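Section 4. Planning and Budgeting for a Workcell

4.1 Purpose of this section

This section is addressed to the person responsible for approving and scheduling the purchase of a Vestley manipulation workcell. It covers the decisions that must be made before an order is placed, the items that are commonly left out of a first budget, and the preparation of the room. Mechanical assembly is covered in Section 5 and software set-up in Section 6.

Read the whole section before completing the Order Worksheet (Appendix B). Several choices made in the early steps limit the options available later.

4.2 Before requesting a quotation

1. Write down the tasks the workcell will perform during its first year. Use one line per task. State the object to be handled, the starting condition, and the finished condition.

2. Mark each task as rigid, soft, or mixed. Rigid tasks involve objects that keep their shape when held, such as cans and boxes. Soft tasks involve towels, bags, clothing, and similar items. Mixed tasks involve both.

3. Select the hand type. Sites with rigid tasks only may order the two-finger gripper. Sites with soft or mixed tasks should order the jointed-finger hand.

4. Select one arm or two. A second arm may be added later, but the wider base plate must be ordered at the start. The base plate cannot be exchanged after the controller has been registered.

5. Confirm who will hold the budget for consumables. In many institutions this is a different office from the one that buys the equipment – the distinction should be settled in writing before the order is signed.

NOTE: Quotations are valid for 50 calendar days. A quotation that has lapsed must be reissued in full, including the freight estimate.

4.3 Choosing the work surface

The work surface is not included in the standard package. The buyer may supply a table already on site if it meets the following conditions.

Surface height is adjustable, or matches the height given on the drawing in Appendix A.
The top does not flex when an adult leans on one corner.
No drawer, rail, or crossbar is fitted under the side where the arm is mounted.
The clear depth in front of the arm is at least 300 mm beyond the farthest point of the planned task.

A carpet or felt covering is recommended for soft tasks. Fingers that close on thin fabric will often touch the table as well, and a bare hard top wears the fingertip pads much faster. The covering should be a single plain color, fixed at the edges, and free of seams inside the working area.

A plain backdrop should be budgeted at the same time as the table. Pleated curtain on a freestanding frame is acceptable and can be moved when the room is needed for other purposes. Glossy panels and mirrored partitions are not acceptable.

CAUTION: Do not place the curtain within the arm's reach envelope. Fabric drawn into a moving joint can damage the cable loop at the wrist.

4.4 Objects and storage

The object set is the item most frequently missing from a first budget. A set should be varied in size, stiffness, and surface finish, and it should be assembled from ordinary household and grocery goods. Specially made test objects are available from Dimaculangan on request, but they are intended for acceptance testing and are not a substitute for everyday items.

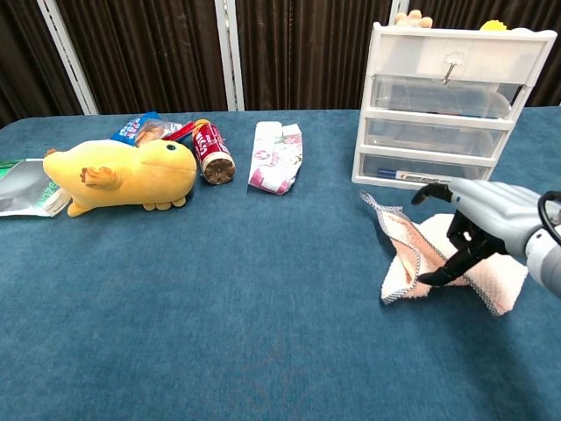

Figure 4-1. Towel handling on a covered table, with mixed objects and a drawer unit.

When preparing the object list, include the following groups.

Folded and unfolded cloth, in more than one pattern. Checked and floral prints are both useful.
Plush items, at least one of which is large enough to block the camera's view of whatever is behind it.
Packaged goods in flexible bags or packets.
Cylindrical containers that may be placed upright or on their side.
A small storage unit with drawers, preferably with translucent fronts.

Storage units require particular attention at the planning stage. A light plastic drawer unit may slide across the table when a drawer is pulled, and the buyer should decide in advance whether it will be held down, weighted, or left free. Units held down with adhesive strips must be tested on the chosen covering, as many adhesives do not grip carpet. Adhesive hooks may be mounted on a smooth front panel if hanging tasks are planned.

NOTE: Order cloth items in quantity and from a single batch. Edges fray with repeated handling, and a replacement bought in a later season may differ in weight or weave.

Food packages should be treated as consumables. Record the expiration date of each package in the object log and replace packages before that date, whether or not they have been opened.

4.5 Preparing the budget

Costs should be entered on the worksheet under four headings. Keeping the headings separate makes it easier to answer questions from the purchasing office and to compare quotations from different distributors.

Heading A – Capital equipment. Arm or arms, hand, controller, base plate, cameras and mounts, emergency stop. These items carry serial numbers and should be entered in the asset register on the day of delivery.

Heading B – Site work. Table, covering, backdrop, lighting, electrical outlet, network drop, floor marking. Obtain a written estimate from the facilities office. Verbal estimates are the leading cause of overruns under this heading.

Heading C – Consumables. Fingertip pads, cable ties, cloth, packaged goods, adhesive mounts, cleaning supplies. Fingertip pads should be replaced after 400 operating hours on a carpeted surface, or after 300 operating hours on a hard surface. Multiply by the planned weekly hours to obtain the yearly requirement.

Heading D – Staff time. Operator training, set-up and reset of the table, object log, inspection, and supervision. Table reset is regularly underestimated. For soft tasks, the time spent returning objects to their starting condition can equal the time spent on the task itself.

A reserve should be shown as its own line. Do not spread the reserve among the four headings.

4.6 Purchase or lease

The workcell may be purchased outright or leased through Brundden for a fixed term. The following points should be considered.

1. Leased equipment remains the property of the leasing company and may not be modified. Drilling the base plate, repainting the housing, or fitting a hand from another maker will end the lease.

2. Consumables are excluded from the lease. Heading C must be budgeted in full under either arrangement.

3. Software updates are included in the lease for its whole term. Purchased units receive updates for the warranty period, after which a support plan is required.

4. Equipment returned at the end of a lease is inspected. Worn fingertip pads are not charged. Damaged cable loops and cracked housings are.

Sites that expect their task list to change within the first year are advised to lease. Sites with a settled task list and an in-house technician will usually find purchase the less expensive course.

4.7 Scheduling

Site work must be complete before delivery. The installer will check the table, outlet, and network drop on arrival and will not unpack the arm if any of them is missing. A second visit is charged at the full rate.

Proceed in the following order.

1. Submit the worksheet and obtain budget approval.
2. Confirm the hand type and base plate with the distributor.
3. Begin site work.
4. Order the object set and consumables.
5. Place the equipment order when a completion date for site work has been confirmed.
6. Reserve operator training.
7. Accept delivery.

Steps 3 and 4 may run at the same time. Step 6 should be completed early, as training places at the Ceston center are limited and no courses are held in December. Sites whose fiscal year ends in that month should arrange for training to be invoiced in advance – the distributor can issue a dated voucher for this purpose.

WARNING: The emergency stop must be within reach of the operator's seated position. A plan that places it behind the table or on the far side of the backdrop will be rejected at installation.

4.8 Planning checklist

Complete this checklist and attach it to the Order Worksheet.

Task list written and each task marked rigid, soft, or mixed
Hand type selected
Base plate width confirmed
Table measured against Appendix A
Covering and backdrop selected
Object list approved and holder of consumables budget named
Headings A through D completed, reserve shown separately
Purchase or lease decided
Emergency stop position marked on floor plan
Training reserved

Retain one signed copy on site. The installer will ask to see it.

4.9 Revision record

Section 4 revised 2023-08-25. Fingertip pad intervals in 4.5 updated; lease conditions in 4.6 added. Approved for release by Ward De Graaf, Technical Documentation.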